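Ulska work room: second progress report to the Flokik small spaces fund

Hi all – I promised you a proper update once the tables were in and the cord situation was under control, so I'm sitting down with a coffee on a Tuesday to write it before I lose my notes again. The first report was mostly me complaining about the delivery. This one has better news in it!

First, the tables. You'll remember we asked for help replacing the old folding ones, which sagged in the middle and had those metal lips that caught every cable you dragged across them. The marble one came from Cloltach when they cleared out their front office, and I was the person who argued against it (I thought it would be cold, slippery and far too fancy for a room where people strip wires). I was wrong and I've said so at two meetings now. It's glossy black with gold and tan veins running through it, it wipes clean in a second, and it doesn't wobble. The one real drawback is that a black cord on black stone is hard to see, especially late in the day. People were putting things down on top of them or hooking them with a sleeve. We've started using white cables wherever we can at that table, and the rest get a band of light tape near each end.

Now the cords themselves, which is where most of my time has gone. When I did the inventory we had 11 power cords in the room that nobody could match to anything. I laid them all out on the floor, tried each one, and threw out the ones with cracked jackets or bent pins. The survivors are labeled at both ends and hanging on the pegboard by the door. I used the cheap paper labels at first and they peeled off in the August heat, so I redid the whole lot with wrap-around ones and a strip of clear tape. Tedious, but it has held.

We also bought six gooseneck lamps, and I want to spend a minute on these because your reviewer asked whether they were necessary. The overhead light comes from behind you when you sit at the tables, so you end up working in your own shadow, and anything small and fiddly disappears. With a lamp you can bend the neck down close and see what your fingers are doing. The red ones have a heavy enough base that they stay put, and the switch is right there on top of the base, so you aren't feeling along the cord for it. I'd buy them again. The only gripe I keep hearing is that the cord on the lamp wants to go wherever it likes. You lay it neatly along the back and ten minutes later it's wandering across the middle of the table in a squiggle. I've tried stick-on clips, which don't grip polished stone at all, and then small weighted cord holders, which do work but keep going home in people's pockets.

On money: the cords, lamps and labels line was set at $400 and we have spent $286 of it. That covers all the lamps, the labels, the pegboard hooks and the weighted holders. I got the pegboard itself secondhand. I'd like to use what's left on an under-table tray for the marble table, so the cords can drop straight over the near edge and get collected underneath, where at the moment they hang down by people's knees. Gebremichael Hardware has one in stock that clamps on, no drilling, which matters with stone. Please let me know whether that needs a change form or if I can go ahead and order.

Things that are behind: the floor mats haven't arrived, the second power strip is the wrong length (my fault, I measured from the wrong wall), and the storage bins are still stacked by the sink waiting for somebody to put the dividers in. The room schedule is also a mess. Mornings are nearly empty and then everybody wants the same table after four o'clock. I'm going to put a sign-up sheet on the door and see if that spreads people out a bit before I try anything more complicated.

I've been asking people what they think of the room as they leave, and the answers are mostly about the chairs – too low for the new table height, which is fair. I've borrowed a couple of cushions from upstairs and I'll price some adjustable ones for the next round.

I'll leave you with the marble table: one of our regulars leaning in over the white cable, the red lamp across from him and its thin black cord doing exactly the wandering I was grumbling about.
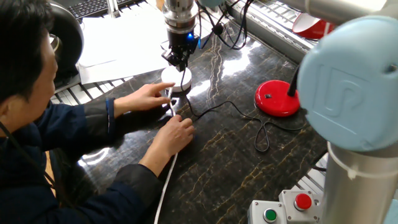

Flokik: Thanks for the update, very glad the tables are working out. Go ahead and order the tray, no change form needed as it stays within the same line. Please check the clamp has a rubber pad on it before you tighten anything, we had another room chip a stone edge that way. Could you send prices for the chairs along with the next report?

Related
Ulska work room: first progress report
Small spaces fund: how to request a change to your budget
Labeling cords and chargers in shared rooms
Cloltach furniture giveaway: what is still available

Last updated: Tuesday, 4:00 p.m.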